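Juvcombe teleop set, kitchen tasks

Demonstrations recorded in simulation at Mumbridge. An operator drives the arm by remote control, with one wrist view and one fixed view saved for each run. There are 900 runs over 13 tasks, mostly reaching for and gripping knobs.
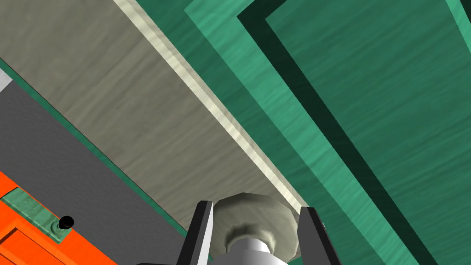

Gripper commands are stored as a single width value. Runs where the operator let go early are kept - filter on the "released" flag if you don't want them.

Known problem: two Dokitz tasks have no joint speeds.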